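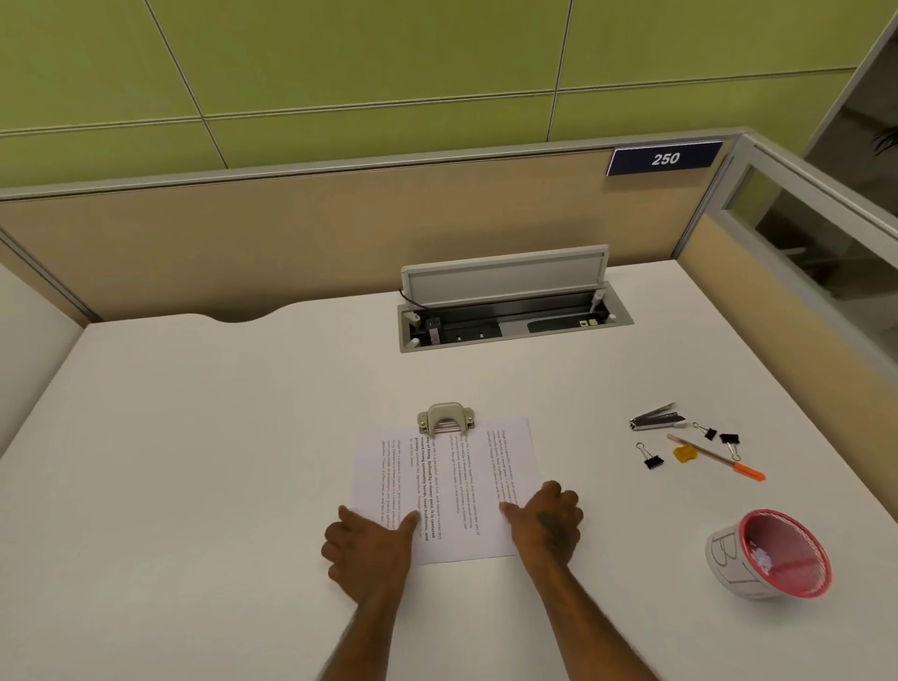 Both hands on the sheet, punch or clip at the far end of it.

I have spent most of February recording desk work. The project is called Jelbridge and the aim is to gather enough examples of ordinary paper handling for a learning system to pick up the basics: flattening a sheet, lining it up with a punch, making the holes, putting everything back down. My part is the collection end. I don't train anything. I write the task cards, check the takes and throw out the ones that won't do.

We have 247 takes of the punching task so far. Of those, 183 have been passed and the remainder are either rejected or waiting for a second look. I had hoped to be further on by now, but the first week was slow and I would sooner have a smaller set I trust.

The main cause of rejections was the start of each take. I had written on the card "begin with hands on the desk", and people read that in different ways. One person had fists, one had fingertips on the edge, and one started with a hand already reaching for the paper. When you are trying to mark where the action begins, that is a nuisance. I changed the card to say palms flat, fingers spread, hold still, then go. The same at the end. It added a little to each take and saved me a lot of time at the labelling stage.

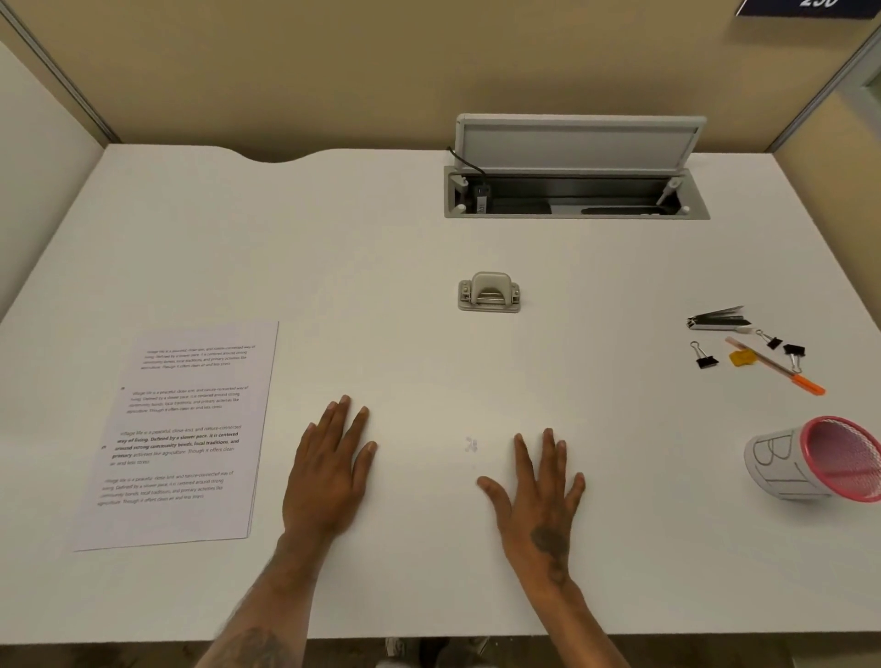 The sheets themselves took some thought too. I used the same short passage about village life over and over, four paragraphs of it, one of them with some bold in it. The words don't matter to the task. What I wanted was a page that looks like a page, with a clear top and bottom, so that when it has been turned round you can tell from the print. Blank paper was a mistake in the early takes. Going back through them I couldn't say whether a sheet had been rotated a half turn or left as it was, and if I can't tell then I can't label it.

We also leave a few small things out on the desk during the takes. Binder clips, nail clippers, an eraser, a pen with an orange cap. None of them are needed for punching paper. They are there because real desks have things on them, and a system that has only seen a clear surface tends to get confused by the first paper clip it meets. The pen pot on its side is part of the same idea. On the card it says the loose items should be moved a little between takes, and that the pot may be upright or lying down.

People are not very good at being random. If you ask someone to scatter a handful of clips, they will put them in nearly the same spot each time, usually to the side of whichever hand they favour. I looked over one block of 40 takes and the clutter was on the right in every one. So now there is a sheet of layouts, 9 of them, and the person recording works down the list. It is duller for them but the spread is better.

The punch goes in the middle or gets fixed over the edge of the paper, depending on which step the take starts from. I split the job into parts after the first fortnight. Some takes are the whole thing from beginning to end, some are only the lining up, and some begin with the paper already in the jaws. Lining up is the hardest part to do in the same way twice. Most people nudge the sheet, look at it, nudge it again and then press. I asked whether the extra nudges should be cut out and the answer from the training side was to keep them, as the corrections are useful. I was glad of that, as otherwise I would have lost a good many takes.

For labelling we use a tool called Brullix. It does what it needs to. You step through, mark the start and end of each action, and write a line saying what was done. My only complaint is that it doesn't warn you if two actions overlap, so I go back over each batch with a simple script that Skosico passed on to us. It catches the silly errors, mostly end times typed before start times. It can't catch a wrong description, so I still read all of those myself.

I have become fussy about the wording. "Moves paper" is no good to anyone. "Slides paper left with flat hand" is better. We had three different names for the punch in the first batch, and I spent an afternoon making them all agree. If you are setting up something like this, agree your list of nouns before you record anything, and put it somewhere everyone can see it.

Lighting has been less of a worry than I thought it would be. The cubicles are lit evenly from overhead and the white desks are kind to the camera, though they do make white paper harder to pick out. I may try a few sheets in pale yellow next month to see whether it makes any difference to the labels. The flap over the sockets is another thing I want to vary. It was left up for a lot of the takes and I would like a fair number with it shut.

After that the plan is to move on to the binder clips as a task of their own. I tried a few practice takes with them and they are awkward. The fingers cover the clip for most of the action, and you have to guess at what is going on underneath. I have written a first version of the card and will probably have to rewrite it once somebody else has tried to follow it. There is also Wei, the other set we share desks with, which is all folding and envelopes, and I need to check that our names for things match theirs before the two are put together.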